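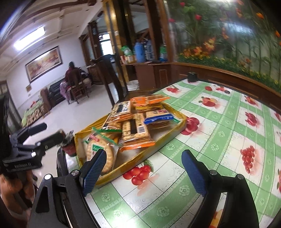

Predimum Opens Its Doors in Ziltevcombe for an Afternoon of Household Robotics

Neighbors tried the hand-held grippers for themselves, and a second open afternoon is planned for March

ZILTEVCOMBE, February – Predimum, the household robotics company, welcomed 268 visitors to its open afternoon in Ziltevcombe this month, and everyone on the team is still smiling (and, it must be said, still putting away folding chairs). The event was the first chance for the general public to see the Bundora project up close, to pick up a pair of grippers, and to ask all the things people have been wanting to ask ever since our vans started turning up on their streets.

Doors opened at 1:30 p.m. and we had planned to close them at 5. The last guests went home a little before 7, after a very long and very friendly conversation about whether a robot could ever be trusted with a pie crust. We would like to thank every person who came, including those who stood in line in the cold while we found a second table for the sign-in sheets.

What the Bundora project is doing

Bundora is Predimum's effort to teach robots the small jobs of the home by learning them from people, in real living rooms and dining rooms, with the furniture and the tablecloths and the everyday clutter left where they are. A person holds a gripper tool in each hand and does an ordinary task with it: moving a packet of crackers from a tray, say, or turning a flower pot. The tool has two jaws with ribbed pads, and a small camera looks out over them, so that the recording shows the task from close to where a robot's own hand would be.

Those recordings are then checked, sorted and used to train the software that will one day run a robot arm doing the same sort of work. The project has been running for 37 weeks and has been made welcome in 88 homes in and near Ziltevcombe, which is a number that still amazes us when we think of how we began, with one borrowed kitchen and a bag of onions.

"We could have built a pretend dining room in our own building, and it would have been a great deal easier to park," said a spokesperson for Predimum. "But a pretend dining room has only the things in it that we thought of. Every family puts its biscuits in a different kind of dish, and every family has something on the table that we would never have dreamed of putting there. A robot that is going to be any help to people has to be comfortable with all of that."

What visitors saw and did

The afternoon was laid out in three parts, and guests were free to wander between them as they liked. Most did, several times over.

In the front room, two members of the home recording team gave short demonstrations on the half hour. Each one followed the order of a real home visit: the welcome, the walk through the rooms with the person who lives there, the agreement on which rooms and objects may be recorded, and then the work itself at the table. We had expected these talks to last ten minutes. Visitors had so many good questions that the 3 o'clock demonstration ran straight into the 3:30 one, and the two audiences simply joined together.

The long tables in the middle room were for trying the grippers, and this was by far the noisiest part of the building. Guests sat down, were shown how to open and close the jaws, and were given a choice of things to move. Wrapped snacks were the favorite with all ages, and they also happen to be one of the most useful things a beginner can practice on. The wrapping slides and crackles, a flat packet hides beneath another flat packet, and a round biscuit will turn in the jaws if it is held too near its rim. Clear film is a special headache for a camera, since it catches the light from a window or a ceiling lamp and can look like a different object from one moment to the next.

One retired dressmaker who tried the tables told us that it felt like "learning to use chopsticks while wearing oven mitts," and then went on to clear her whole dish faster than the staff member beside her. A boy who had come with his grandmother asked whether he could take the grippers to school. We had to say no, though we did see his point.

The third room was kept quieter. Guests could sit with a cup of tea and watch the Mousavi bench, our in-house robot station, at work on the same kinds of jobs people had just been trying by hand. Mousavi is slow, and we said so on the sign by the door. It stops when it is unsure. During the afternoon it dropped a number of packets, to groans and then warm applause, and it also managed a few very neat pick-ups that drew cheers from the back of the room. We chose to run it live with no rehearsed routine, and we are glad we did – people learn far more about where this work stands by watching it struggle a little than they would from a polished film.

Questions we were asked the most

Privacy came first, as it should. Families taking part in Bundora choose the rooms and may change their minds at any point, including after the recording team has packed up and gone. Anyone at home who would like to stay out of the recordings may simply tell us so, and clips are looked over before they are used for training. Several guests asked to see the agreement that households sign. Printed copies were set out by the tea urn, and we ran out of them twice. More will be available next time, in larger type, as was very kindly suggested by a gentleman who had left his reading glasses at home.

Many people wanted to know whether they should tidy up before a visit. Please don't, or at least please don't do it for us! A table that is in use is much more helpful to the project than a bare one. Patterned cloths are welcome, and so are shiny floors, crowded trays, flasks on the cabinet and plants in need of a trim. A cloth printed with fruit or flowers is a wonderful thing to have in a recording, because the software has to learn which cherries can be picked up and which ones are part of the cloth.

Others asked why the tools are used in pairs. Plenty of household jobs need one hand to steady and the other to lift, and people switch between the two without giving it a thought. When a person works with both grippers, or when one person works on each side of a table, the recordings keep that give and take. It also makes for a good deal of laughter, as anyone who shared a practice table with a stranger that afternoon will remember.

And yes, a fair few guests asked when they could buy one. There is no robot for sale from Predimum today and we have no date to offer. The work is at the stage of learning and measuring, and we would sooner be late with something dependable than early with something that drops the good cups.

With thanks to the neighborhood

An afternoon like this leans on the patience of a lot of people. The bakery two doors down let us use its side yard for bicycles and strollers. Several of the families who have already hosted a recording visit gave up their own time to come and talk to guests about what it was like, and we noticed that visitors tended to drift away from our staff and toward them, which was very sensible. One mother of four explained the whole process so clearly that we have asked her permission to borrow some of her wording for our leaflet.

"We went in hoping that people would be polite about it," the spokesperson said. "They were much better than polite. They were curious, they argued with us, they told us which jobs in the house they would never hand over and which ones they would hand over tomorrow. Folding fitted sheets came up a lot. Watering the plants, on the other hand, almost everybody wants to keep for themselves, and that was lovely to hear."

Comments left on the cards by the exit are being read in full by the project team. Requests already acted on include more seating in the demonstration room, a lower practice table for children and for guests using wheelchairs, and a slower explanation of how the camera and the jaws work together.

Coming in March

A second open afternoon will be held in Ziltevcombe in March, at the same address and with the same hours, 1:30 p.m. to 5 p.m. Admission is free and no booking is needed, although schools and clubs bringing a group are asked to let us know ahead of time so that we can set out enough grippers. The Mousavi bench will be running again, with a new set of household objects picked from the suggestions on the comment cards.

Households in the area that would like to host a Bundora recording visit can put their names down on the day, or ask at the Predimum front desk in Ziltevcombe during opening hours. Homes of every size are welcome. A visit usually takes up a morning or an afternoon, and the team brings its own shoe covers.

About Predimum

Predimum develops robot skills for everyday tasks in the home. Its Bundora project gathers recordings of ordinary household work, made with hand-held grippers by people in their own homes, and its Mousavi bench is used to test what robots have learned from them. Predimum is based in Ziltevcombe.

Press contact: Predimum press desk, Ziltevcombe. Reporters who would like to try the grippers before the March event are welcome to ask for a morning appointment.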